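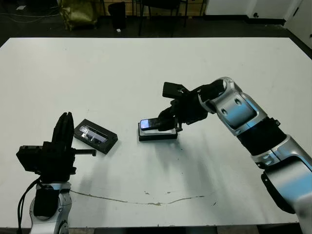
Wornach Robotics Club – help desk
Ticket: Right arm presses on phone and won't let go
Project: Fladdale (two-arm tray sorting, student team)
Priority: High, according to the owner of the phone. Changed to Medium by the club.
Status: Closed, with one leftover

Original report
The right arm goes down to the phone at the correct spot, touches it, and then stays there as if it had paid rent. No error in the log. The left arm carries on waiting for its turn. We have 4 weeks until the Voltov Cup and would like to use both arms in it.

Reply 1, helper
Did you restart it?

Reply 2, team
Yes. It restarted and did the same thing with more confidence.

Reply 3, helper
What is your press timeout? The Kröger script wants milliseconds.

Reply 4, team
It's set to 300. The comment next to it says seconds. The comment was written by us, in July, and we stand by its spelling.

Reply 5, helper
Then look for a line that multiplies by 1000. Somebody usually adds one to be helpful. Also send a view from the wrist camera with the fingers open, so I can see whether the mount has slipped again.

Reply 6, team
Found the line. There were 2 of them, in different files. Wrist view below, arm lifted off the table.
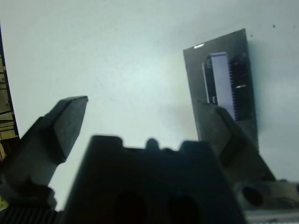

Wrist camera, fingers open.

Reply 7, helper
Both fingers are in view and there's a clear gap between them, so I'd leave the mount alone. It's a soft picture up close, but you aren't using that camera for the press anyway. Take out both multiply lines, set the timeout to 600 and try again from the home position.

Reply 8, team
Done. It now presses, lets go and moves back to home. We ran it until the room had to be locked up. The phone's owner has asked for the next test to use a different phone – request noted.

Leftover
The comment still says seconds. Assigned to whoever wrote it, once they admit it.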